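Marlene Pimentel has been refinishing tables for 18 years, most of them round, and she still starts with the underside. "People sand the top first and then find a cracked rail," she says. "Check the joints. If it rocks, glue it before you do anything else."

Her shop on Van Wyk Street opens at seven. On Thursday she had four pieces waiting, two of them oak. 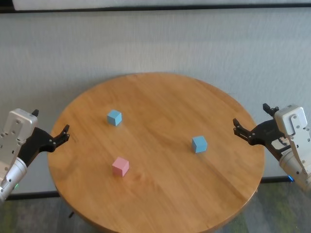 Choosing a finish

Pimentel uses oil for most family tables. A hard varnish lasts longer, she says, but a scratch in it means stripping the whole top. "With oil you can fix one spot after supper – a rag, a little patience, done."

She sands to 180 grit and stops there.

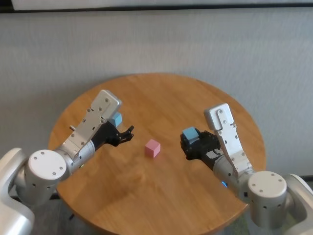 Her price for a plain top is $200, and she has raised it once. Customers often ask for a darker color than they end up liking, so she makes them take a sample board home for a week. Riaan Sithole, a customer, kept his for some 30 days and then picked the lightest one. "I'd have gone with walnut and been sorry," he says.

Pimentel plans to take on an apprentice in July.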